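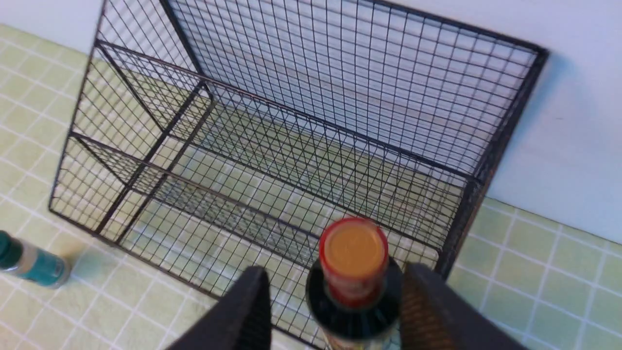

I blame Mwende Tanui for the app. She'd put up a whole wall of shelves with Prullorora and wouldn't shut up about it, so I downloaded it on 30 July 2021 and promised my sister Faith a bookcase by the end of August (what was I thinking?). It wanted a practice project first, so I measured the black wire crate on the green tiles, and it told me proudly that I owned a wardrobe.

I tried again, slower. This time I owned a gate.
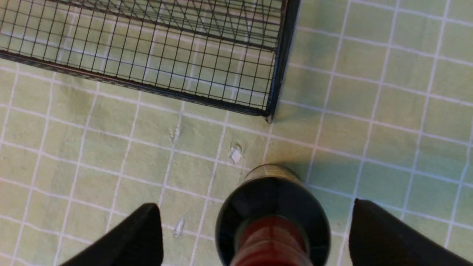
The bookcase plan had 399 steps. I rang Mwende, who said hers had been much shorter, and had I ticked "heirloom"? I had ticked heirloom! I'd thought it meant nice. So I started over with the plain version and let it check my floor for level, where it got terribly confused by all the little squares, wire ones on top of tile ones, and asked if I was standing on a fishing net.

I said yes, just to move things along, and went to cut some wood. 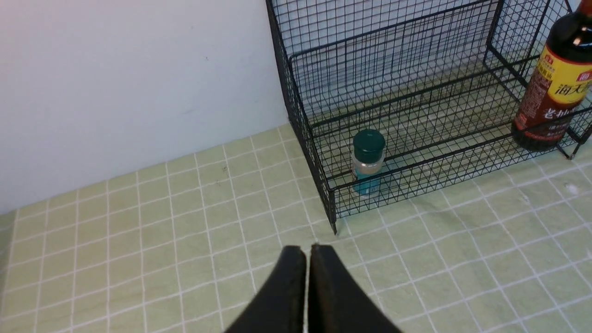 Black fingertips, almost touching, above the checked cloth.

By teatime I had two sides, three shelves and no back. Faith came round, leaned on it, and it leaned with her.

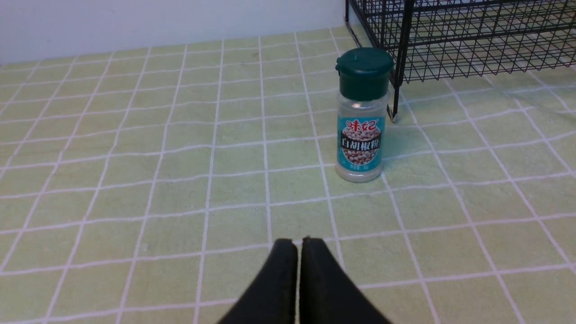
"Can you still fix it?" she asked.

"I need a back panel and a longer spirit level," I said, and the app pinged to congratulate me on my gate.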